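Search this site Enter keywords Go

Terkcombe Library to Resume Lending
July 5, 2020

The Terkcombe public library will resume lending next month, the town council announced.

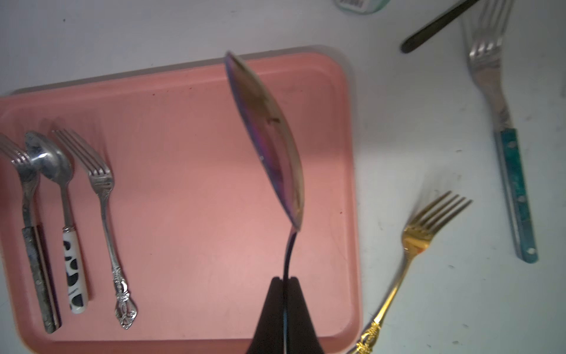 Closed since February for roof repairs, the building on Ernell Street holds 2,000 titles for children.

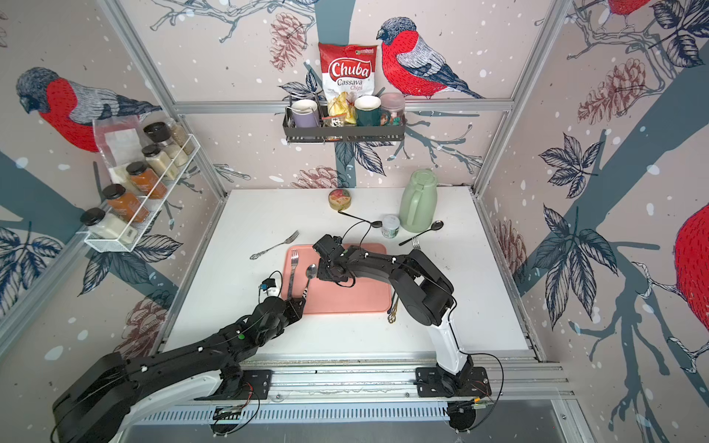 Returned books will be set aside for 3 days before they are shelved. 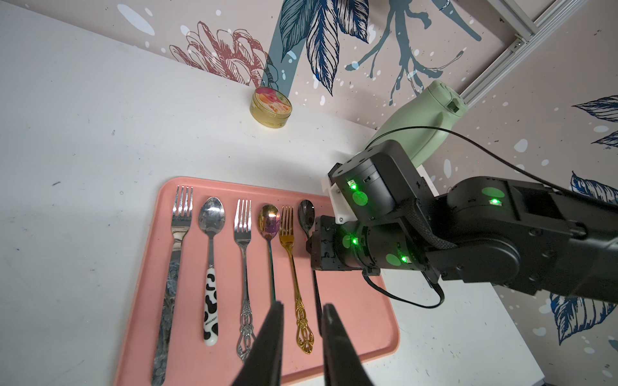 Opening hours and borrowing rules are listed under the headings that follow.
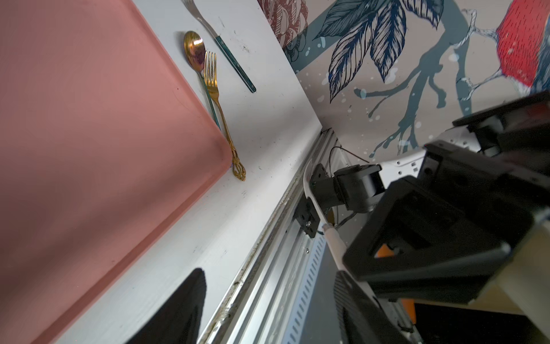

Hours and Loans

The library will open 4 days a week. Each household may borrow up to 70 items.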